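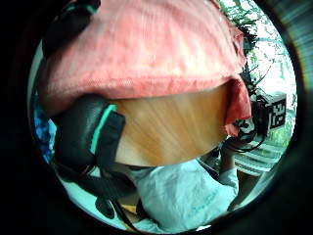 How to fold cloths and napkins at the table

A pile of cloths goes further in a drawer when they are all folded the same way, and they come out with fewer creases. The method below is for plain woven cloths with a stitched hem: tea towels, napkins, tray cloths and small tablecloths. It can be done standing or sitting, on any flat table longer than the cloth.

Before you start

Wipe the table and let it dry. Crumbs and drips mark pale cloth straight away. On bare wood, run your hand over the top to check for rough spots that could pull a thread. Take off rings and bracelets.

The cloths should be fully dry. If they feel at all damp at the hem, hang them up again for an hour. The hem has several layers of fabric and is always the last part to dry.

Laying the cloth out

1. Put the cloth down with the right side facing the table. The turned edge of the hem should be facing you.

2. Find the two nearest corners and pull them gently apart until the hem lies flat. Many hems dry in a slight curve. Hold one end down and stroke along the stitching with the side of your hand, from the middle outwards.

3. Look at the corners. One of them will often have folded itself over, or be hanging off the side of the table. Bring it back up, open it out and press it flat with your thumb.

4. Smooth the side edges. Where they have bunched into small folds, pull lengthwise along the edge and not across it. Pulling across stretches the weave and the cloth will never fold square.

5. Run both palms from the centre to the far side to push out any air.

Folding in thirds

Thirds suit most drawers better than quarters. For a cloth 370 mm wide, each third comes to a little over 123 mm.

1. Fold the left side over by a third. Line up the hems at top and bottom.

2. Fold the right side over the top of it. The edge should stop just short of the left fold – if it goes past, the stack will lean.

3. Fold the bottom up to the middle, then fold again to the top.

4. Turn the cloth over so that the last fold faces the front of the drawer.

For larger cloths, ask someone to hold the other end for the first fold. Sirkka Lehtinen wrote in to suggest a clothes peg at each far corner for people who fold alone, clipped to the table edge. It works well on thin tabletops.

Faded cloths

Red, coral and pink cottons tend to fade unevenly, and a cloth stored with the same side up will also fade along the fold if the shelf gets daylight. Refold these every few months with the creases in a different place. Wash them at a low temperature, inside out if they are lined, and dry them out of the sun.

Storing

Stand the folded cloths on edge in the drawer, with the folds upwards. A drawer 105 mm deep inside is enough for napkins. Tablecloths need more room and are better laid flat on a shelf, heaviest at the bottom.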